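Against the capsule wardrobe

Orla Buckley

Every April the same advice comes round. Empty your wardrobe, keep what you love, get rid of the rest, and you will be calmer, richer and kinder to the planet. The latest version to reach me is the Pukwood method, which allows you 2 coats and a fixed number of everything else and sells you a printed planner in which to write it all down. The planner costs more than most of my shirts.

I have no quarrel with people who own too much and want to own less. My quarrel is with the claim that a small wardrobe saves money and cuts waste all by itself. I have yet to see anyone show it. What I have seen is people giving away perfectly decent trousers in spring and buying new ones in September, in a slightly better beige.

Look at how these schemes begin. They begin with throwing things out. The clothes you already have were made, shipped and paid for, and none of that is undone when you put them in a bag by the front door. Once that bag goes to a charity shop you feel generous, but the shop still has to sort it, and the one near me has had a sign up asking for no more knitwear for as long as I can remember. A jumper in a drawer does very little harm.

Then comes the shopping. A friend followed the plan to the letter and spent 585 pounds on what the planner called foundation pieces. Most were from Burnard, who do make a nice shirt, I will give them that. She told me she had saved money because she would now buy nothing for two years. She lasted until her cousin's wedding.

The sums are always done in this way. You divide the price by the number of times you will wear the thing, and you get to choose the number. Call it 300 wears and almost anything is cheap. My own coat came out of a sale bin and has been worn more than that, and it would never have made the cut, as it is an unfashionable green and goes with nothing.

People like to say that our great-grandparents managed with very few clothes. They did, and go back to 1670 and most households had fewer still. They also mended them, handed them down, cut them up for children and complained about the cold. I doubt many of them felt calm. Having little because cloth is dear is a different life from having little because a planner told you to, and I wish the people selling the planner would leave the dead out of it.

The test I would trust is a dull one. Take a shirt you already own, put it on the bed and ask whether it still fits and whether the buttons are on. If so, wear it.

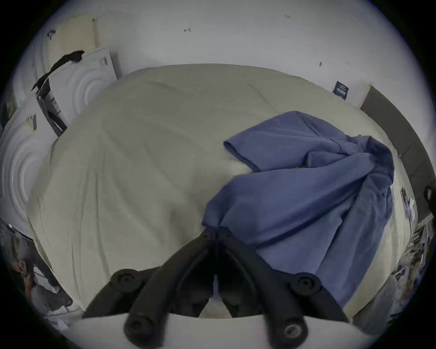 A blue shirt, lying on a bed.

It needn't make you happy. Most of what I wear doesn't make me feel anything before nine in the morning. I also don't believe that a crumpled shirt is a sign of a crumpled mind, whatever the chapter on folding may say.

Mr Hodžić, who does alterations near the station, charged me less to turn a collar than I paid for lunch. He had a rail of other people's clothes waiting, so somebody must agree with me. I asked if he had noticed more work since the tidying books came out. He said no, but he had been given a lot of hangers.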